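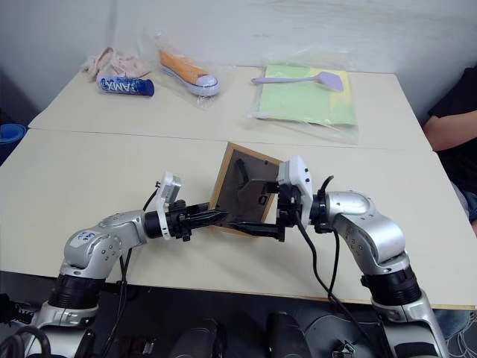

From: Agata Caruso
To: Starkcombe Framing and Display list
Date: Thursday, January 20, 2022
Subject: Re: Small tabletop frames, stands coming loose

Sneha Tyagi wrote:

> I have 23 of the small wooden frames left over from the Jemden
> show and want to use them again in March. They are the kind with
> a folding stand on the back. On 3 of them the stand wobbles, and
> on one the hinge has pulled out of the panel altogether. Is it
> worth fixing them or should I order new backs? Also, does anyone
> have a good way to get the glass clean on the inside? Ours have a
> gray haze that window cleaner does nothing for.

Sneha,

I would fix the wobbly ones and replace the back on the one that pulled out. I did a batch of 16 like this last year for the Teoh room and most of them are still fine.

For the wobble, put the frame face down on a folded towel and open the stand all the way. Look at where the hinge meets the panel. If it is held with rivets, they have usually just loosened in the board. Take the panel out of the frame, lay it on something hard, and tap the rivets from the back with a small hammer. Go easy. The board is thin and will split if you hit it the way you would hit a nail. If the stand is glued on, scrape off what is left of the old glue, sand both sides lightly and use wood glue with a clamp overnight. I tried hot glue on two and they let go within a week.

While the panel is out, check the tabs that hold it in. Bent ones can be straightened once or twice and then they snap. I push in a glazier's point next to the broken one and leave the stub where it is.

The hinge that pulled out will have torn the board, and there isn't much left to fasten to. You can cut a new panel from hardboard if you have a way to cut it square. Otherwise order one. Measure the opening in the back of the frame and not the old panel, which may have been trimmed by whoever had it before you. Mine from Clutance came a little oversize and I had to sand two edges.

On the haze: I get the same thing on frames that have been stored with the print in them. Take the glass out and wash it in warm water with a drop of dish soap, rinse it, and dry it with a lint-free cloth. For the stubborn ones I use half white vinegar and half water after the soap. Let the glass dry fully before it goes back in, at least an hour, or you will trap damp against the print. Hold it by the edges. Some of mine had never been sanded and they cut.

One more thing about the stands. They fold flat for storage but they don't like being stacked with weight on them. I put a sheet of cardboard between frames and stand them on their long edge in the box, like records.

If you do want new backs for the whole lot, I can add you to my next order. The price drops at 200 and I am well short of that, so anyone else on the list who needs some should write to me off list with the opening size and whether you want the stand for upright, sideways or both.

Agata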